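**Old Dell tower, CPU out: clean and keep, or sell for parts?**

**naa_amissah** wrote:

Hello all. I am taking apart an office tower that was replaced in May. I want to make it a small file server for our shop in Darnton. The power supply and the motherboard are still in the case, the processor and the hard drive are out. Before I put all back I would like to ask about the order of work.

I always lay the tower on its side with the panel off, so the board is flat and the processor goes straight down into the socket. My colleague says it can be done standing up. I don't agree with him, but maybe I am too careful.

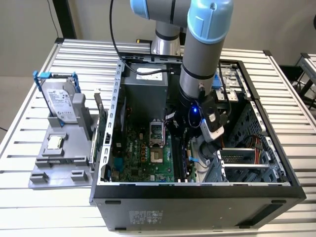

My second question is the thermal paste. The old one was dry like chalk. I have a tube of Pasico in the drawer, already opened. Is it still good, or must I buy new?

---

**dankwa** wrote:

Lay it flat, always. Standing up you will drop the CPU one day and bend the pins in the socket, and then the board is trash.

For the paste, squeeze out the first bit and throw it away. If the rest comes smooth, use it.

---

**slot_b_3309** wrote:

I must disagree about keeping it. An old office Dell as a server running all day? Look at your electricity bill. I would sell the board and the power supply and buy a small used box.

---

**naa_amissah** wrote:

> Look at your electricity bill.

It will run only in shop hours, and I have it for free. A new box from Drevelura is 499 here, I checked.

---

**dankwa** wrote:

Free wins. Slot_b, you say "sell the parts" in every thread :)

Naa, close the socket frame if you leave the board overnight. Dust in there is very annoying to remove.

---

**slot_b_3309** wrote:

Because it is good advice in every thread. But OK, for shop hours only I would also keep it. Please don't trust the old hard drive with your invoices. How many hours does it have?

---

**naa_amissah** wrote:

More than 220 days of power-on time, if I read the report correctly. I will use it only for the system and put the invoices on a new one. Socket frame I will close tonight, thank you dankwa. I will write again when it boots.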